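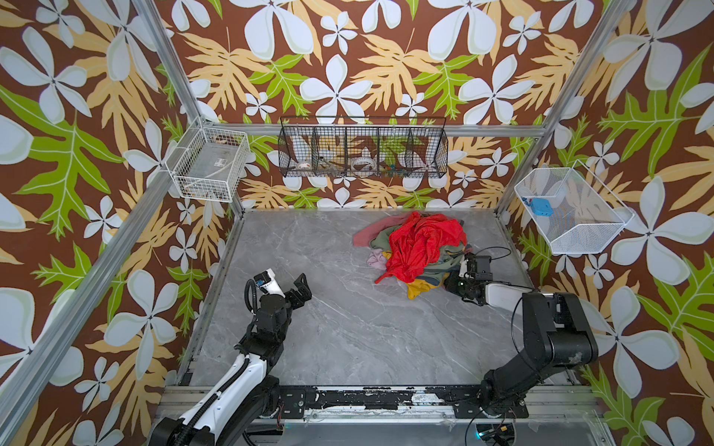 Wire baskets against a floral print with white blooms and lime-green leaves.

Work boot maker's "all-day" claim draws questions from buyers

Beaulieu says its new six-inch work boot, the Stotow, will keep feet comfortable through a 12-hour shift on concrete. The company's proof is a wear trial, and the trial leaves a lot out.

According to the sales sheet sent to stores in May, 339 people wore the boot on the job and "overwhelmingly" preferred it to their old pair. The sheet does not say how old the old pairs were. It doesn't say what kind of work the wearers did either, or whether they got to keep the boots for free.

Yetunde Akinola buys footwear for a chain of workwear stores and has seen plenty of these sheets. "Put anybody in a new boot after a year in a dead one and they'll prefer the new one," she said. "I'd like to see them at month eight."

Beaulieu product manager Huguette Poirier said the trial was run by the company's own staff and lasted six weeks. She would not share the full results. Asked what "overwhelmingly" meant as a percentage, she said the word was chosen by marketing.

The sole is where most of the doubt lies. Beaulieu uses a foam midsole it calls Trultia, which the sales sheet describes as "energy returning." Poirier said the foam was pressed 2,000 times in a lab machine and kept its shape. A warehouse picker can take that many steps before the first break.

Noeline Sutcliffe, who has resoled boots for a living since she left school, cut a pair in half at the request of one of her customers. She found decent leather and a steel shank, and no complaints about the stitching. She was less taken with the way the outsole is attached.

"It's glued," she said. "They've run a stitch around the edge so it looks like a welt, but it isn't holding anything. When that foam goes flat, you throw the boot away."

Poirier confirmed the stitch is decorative. She said most customers replace work boots before they would think of resoling them, and that a true welt would have pushed up both the weight and the price.

Stores got a first shipment of 1,025 pairs, in brown only. Half sizes stop at 11, and wide widths are promised for a later run with no month attached. The safety-toe version isn't out yet, though it already appears on the hang tag.

The warranty covers the upper and the seams. Midsole wear is listed under exclusions, in the smaller type on the back of the card.

Akinola has ordered one case for each of her stores. She plans to look at the returns before she orders another.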